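Stumel garment cell
From the Zollora reference pages on handling machines
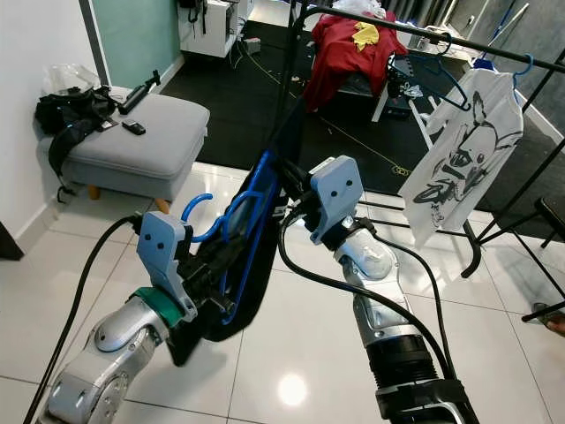 Overview

The Stumel garment cell is a two-armed robotic workstation used for handling clothes on hangers. It was assembled at the Wusetti workshop by the technician Radymyr Sydorenko and is kept in working order by the repair firm Vakulenko. The cell takes its name from the street the workshop stands on. It has no fixed enclosure. The arms work over an open tiled floor beside a black metal clothes rack, and the rack can be moved when the layout changes.

Construction

Both arms are silver and end in light blue-grey grippers. They are of the same model and can be swapped from side to side, although the calibration file has to be swapped with them. The cables run along the outside of the arms and down to the floor. An early version had them routed through a sleeve, which was given up after the sleeve caught at the elbow during reaching moves.

The clothes hangers are plastic. Blue ones are used for most work, in light and dark shades, and they come from ordinary household stock. Hangers with a swivelling hook are not used in the cell.

Setting up

Setting up starts with the rack. Its legs are placed against tape marks on the tiles and the top bar is checked with a spirit level. The arms are then powered on one at a time, left first, and sent to their rest position. Each gripper is closed on an empty hanger and held for 20 seconds. If the hanger slips, the grip force is raised one step and the test is repeated.

The rack position is taught by hand. The operator guides the right arm until the hook of the hanger rests on the bar, stores the point, and does the same at the other end. The controller works out the points in between. Garments are introduced last, usually a T-shirt first and then something longer. Long dark garments are the harder case, as the hem can drag on the floor and the fabric hides the lower edge of the hanger from the camera.

Maintenance

The gripper faces are wiped with a dry cloth at the start of each day. Lint collects in the joints and is removed with a soft brush. Cables are checked for twisting after every change of layout, with the arms moved slowly through their full reach while a second person watches the slack.

The wrist collars are taken off and cleaned every 246 working hours. The collar screws are replaced each time and are not reused.

Repairs

The best documented fault was a loss of grip in the left arm, first logged in January. The gripper opened by itself when the elbow was bent past a certain angle. Vakulenko traced it to a worn connector behind the collar and fitted a new cable with 27 centimetres of extra slack. The same change was made to the right arm, and the cell returned to use on Saturday, November 9, 2019.

See also

Hanger grippers
Hand teaching
Cable routing on open arms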